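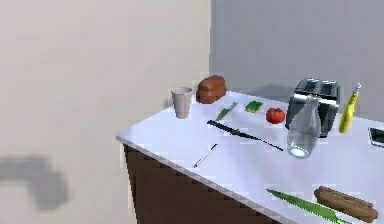
2 min read

Search news, makers, events
Go

Prestonent opens its glove archive to visitors this February

Lovers of fine gloves will soon be able to see one of the most charming private collections we have ever had the pleasure of looking after. The Herrero collection, 532 pairs of women's gloves dating from the 1920s to the late 1960s, goes on show at Prestonent's Nellon galleries this February, and we could not be more delighted to be sharing it at last!

The gloves were gathered over a lifetime by the late Soledad Llorente, a glove cutter who began her working life at the Herrero workshop and never quite lost the habit of turning a cuff inside out to look at the stitching. Her taste was wonderfully broad. Elbow-length evening kid sits beside cheerful crocheted cotton, driving gloves with punched knuckles, and the short "shorties" that went so well with the bracelet sleeves of the 1950s (several still have their shop tickets tucked inside).

"Gloves tell you a great deal about sleeves, and sleeves tell you a great deal about everything else," said Sidra Bajwa, curator of dress at Prestonent. "When the coat sleeve rose, the glove followed it up the arm, and you can trace that from one drawer to the next. I have spent many happy afternoons doing just that, and I hope our visitors will too."

The display is spread over four rooms, with the last given over to the workshop itself. Cutting patterns, stretchers and an order book listing 836 customers have been kindly lent by Severino Urquijo, whose family ran Herrero until it closed. Conservator Vilgot Midtbø has cleaned and padded each pair by hand.

A companion book, Mundus: Gloves and the Dressed Hand, written by Crescencio Carretero, will be on sale in the gallery shop.

Small group tours lasting an hour leave the front desk at 11am and 2pm, with 15 places on each. Booking is advised. Admission to the galleries is free, and the tea room stays open until 4pm.

Press enquiries and requests for pictures should be sent to the Prestonent press office.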